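Learning from Handheld Demonstrations
Week 8 notes: Bimanual data, deformable objects, and why the bin is the hard part
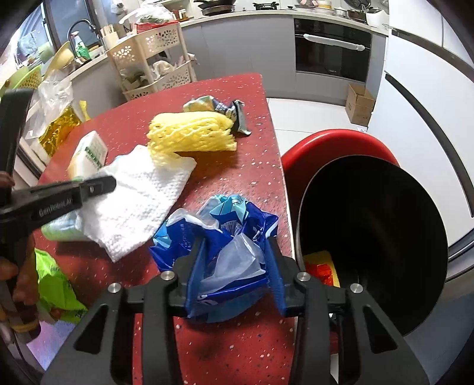 Figure 1. A two-gripper demonstration on a kitchen countertop, seen from one of the two handheld grippers. Bin at right.

These notes go with the Week 8 lecture and the first half of the lab. They assume you've done the Week 7 reading, or can at least keep a straight face while claiming to. Send corrections to Sevim Gündoğdu, who collates them, and not to me, who loses them.

1. Where we left off

Last week we did single-arm behaviour cloning with a wrist view. The recipe was short. Record a person doing the task with a gripper in hand, recover the gripper's path through space, record how far the jaws were open, and train a policy to predict the next short stretch of motion from the last couple of images. Everyone's policy picked up the foam block. Several of them also picked up the table, in spirit.

The foam block is a generous object. It has one shape, it keeps that shape when squeezed, and it's the same shape on Monday's bench as on anybody else's. This week's objects are household rubbish, which has none of those manners.

2. The task

Clearing a counter: take each item of waste, put it in the bin, stop when there's no waste left. A four-year-old can be bribed to do it. As a benchmark it's unpleasant for reasons we'll take one at a time.

2.1 State. For a rigid object you can write down a pose with six numbers and go to lunch. A crumpled plastic bag doesn't have a pose in any useful sense. You could mesh it and track the vertices, and Jahangir Cassim spent most of a master's degree doing so; his thesis is on the reading list and the acknowledgements section is quite moving. The approach in this unit is to skip explicit state and let the policy work from pixels. We are trading a modelling problem for a data problem. Be aware that you've made the trade, as the bill arrives later.

2.2 Contact. Look again at Figure 1. The gripper on the left is pressed onto a paper towel that has a cloth under it. From above, a gripper resting on the towel and a gripper pushing hard into the towel look much alike. The demonstrator knows which is which through the handle. The policy gets only images and jaw width, so it has to infer force from small signs: how the creases run, whether the thing underneath shifts. Sometimes it infers correctly.

2.3 Nested and layered items. The blue bag between the jaws has a clear bag bunched up inside it. Is that one object or two? The demonstrator decides and moves on. Two demonstrators may decide differently, and then your data set contains both answers to the same question (see Section 4).

2.4 Transparent things. Clear plastic shows you whatever is behind it, plus some glare. Depth sensors dislike it. Colour images do better than you'd expect, mainly by learning where the highlights fall, and this works until somebody opens the blinds.

3. Why two hands

You can clear rigid items with one gripper and some patience. Bags are another matter. Pull on one edge and the whole thing drags, taking its neighbours along. With two grippers, one can hold or pin while the other grasps.

For the policy there are two standard arrangements.

(a) Independent. Each arm has its own policy and sees only its own wrist view. Cheap to train and easy to debug. Coordination happens by accident or through the other arm wandering into view.

(b) Joint. One policy takes both views and outputs motion for both arms. The action space doubles. So does the number of ways to be slightly wrong.

Figure 1 is a decent argument for staying calm about (a). The second gripper is plainly visible in the first one's view, so an independent policy does get some information about its partner. What it doesn't get is intent. It can see where the other arm is and has to guess where it's off to, like two people in a narrow hallway.

For (b), the relative pose between the grippers matters more than either absolute pose. If both paths are expressed in a shared frame, any drift in that frame hits both arms alike and mostly cancels. If each is tracked separately and stitched together afterwards, the errors add. In the lab you'll do it the second way first, so that you appreciate the first way.

4. Multimodality, or: everyone has opinions about tidying

Suppose the counter holds several items and all of them must go. The order is free. Some people start nearest the bin and some start farthest away. Mireille Huet starts with whatever looks stickiest, on principle.

Train a policy with squared error on that data and it will predict the mean of the options. The mean of "reach left" and "reach right" is a confident grasp at the empty patch between them. You met this in Week 5 as a cartoon with a tree and two skiers. It is less funny when it happens at speed toward a milk carton.

What helps:

Predict a chunk of actions at once. Committing to a short sequence stops the policy changing its mind at every time step. We use a chunk length of 15 in the lab.

Use a model that can represent several modes. Diffusion or flow-matching heads are the usual choice. Derivation in the Week 6 notes; it won't be repeated here and it won't be on the board.

Constrain the demonstrators. Tell everybody to work toward the bin. It's unfashionable and it works very well.

5. The bin

The literature spends its pages on the grasp. In our results the grasp was rarely what failed last.

Baltasar Goicoechea ran the comparison we'll discuss in the lecture, using the Altamholm kitchen set. He trained a joint policy on demonstrations where the bin stayed in one position, then evaluated with the bin there and with the bin shifted. Each condition got 22 trials. With the bin where it had always been, 2 trials failed. With the bin shifted, 15 failed.

Watch the recordings and the reason is dull. The policy had learned to grasp by looking and to release by habit. It carried each item to the place where the bin used to be, opened its jaws with great poise, and dropped the item on the floor.

Two things feed this. First, a bin in a fixed spot relative to the counter gives the network a shortcut, and networks take shortcuts the way undergraduates take extensions. Second, at the moment of release a floppy item may hang across the wrist view and hide the rim, so there's little visual evidence for the release point even when the policy would like some.

The fix was to move the bin between demonstrations. Baltasar re-recorded with varied placements and the shifted condition improved markedly. The full table is in the Pudby report, with the caveat that he also replaced a worn jaw pad between rounds, so not all of the gain belongs to the bin. He says so in a footnote. Read footnotes.

Note too that a bin with a lid is a different task from a bin without one. A lid standing open takes up space the arm would like to pass through. If you record only with the lid open, your policy's view on closed lids will be undefined and expressed physically.

6. Clutter in the background

A real kitchen is full of things that aren't the task: a stove, a fridge, shelving with groceries on it, a cardboard box on the floor. Groceries are especially awkward, as a bag of food on a shelf and a bag of nothing on a counter share a good deal of appearance.

Recep Bayram's suggestion, which we'll test in the lab, is that varied backgrounds do more for you than extra demonstrations in the same room. The Flitulcombe subset has many rooms with few demonstrations each; the Michiels subset is the reverse. Train on equal quantities of both and compare in a kitchen that appears in neither. Write down your prediction beforehand. You'll be marked on having made one, and gently teased on its accuracy.

7. Lab work

Part A. Fit independent policies to the two-gripper data. Report success by item type, with bags, cartons, foil and foam separated. A single overall number will be returned to you unread.

Part B. Fit the joint policy. Plot the relative gripper pose error over the length of an episode, using separate tracking and then the shared frame.

Part C. Choose one failed trial and write up to a page on it. What did the policy see at the point where it went wrong? "The lighting" is not a page.

Lab groups start at 2 p.m. The practice bin gets emptied after each session by whoever made the last grasp attempt, human or otherwise.

Related notes
Week 5: Regression, averages and the skier problem
Week 6: Diffusion heads from scratch
Week 7: Single-arm cloning with a wrist view
Week 9: Evaluation when every trial is different
Lab guide: Tracking two grippers in a shared frame
Reading list (updated November)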